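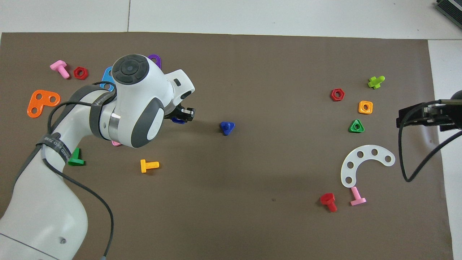
4 Safe working at the two-arm bench

This section applies to all benches running the Skiko sorting task. Read it before switching on the arms. Local site rules take priority where they are stricter.

4.1 Before power-up

1. Check that the mat lies flat and does not overhang the front edge of the table.
2. Follow each cable from the gripper back to the base. A cable must have enough slack for full wrist rotation and must not pass between the fingers.
3. Remove cups, tools and phones from the reach of both arms.
4. Press and release the emergency stop. Confirm that the Herkell controller reports the stop and then clears it.

CAUTION: Do not reset a stop while any person has a hand over the mat.

4.2 Laying out the pieces

1. Hold both arms in the raised position, grippers clear of the mat.
2. Place the plastic nuts, bolts and plates by hand. Vary their position and angle between runs.
3. Leave a gap between pieces wide enough for an open finger. Pieces that touch are allowed only in layout set C.

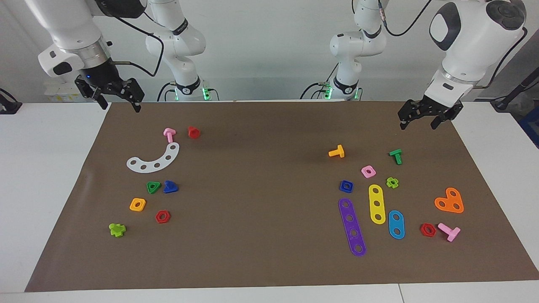

4. Keep the middle of the mat free if both arms will work in the same run. The left and right groups should each be within reach of one arm without crossing.
5. Step back behind the floor line before enabling motion.

NOTE: Split or chipped pieces are to be withdrawn. Spares are ordered under Camacho part 174.

4.3 During a run

1. One operator holds the enabling switch. A second person may observe but must not reach in.
2. If a piece falls off the table, leave it until the run has ended.
3. If the grippers come closer than one finger length to each other, stop the run and record it as a near contact.

CAUTION: A gripper that has stopped moving may still be powered. Treat it as live until the controller shows Idle.

4.4 Inspection

Inspect finger pads every 1,000 cycles and replace them at 2,000. Enter both in the Idach log with the bench number and your initials. Near contacts are reviewed by Imelda Bañez. Requests to change a speed limit go to Rogelio Macapagal in writing, and the existing limit stays in force until he replies.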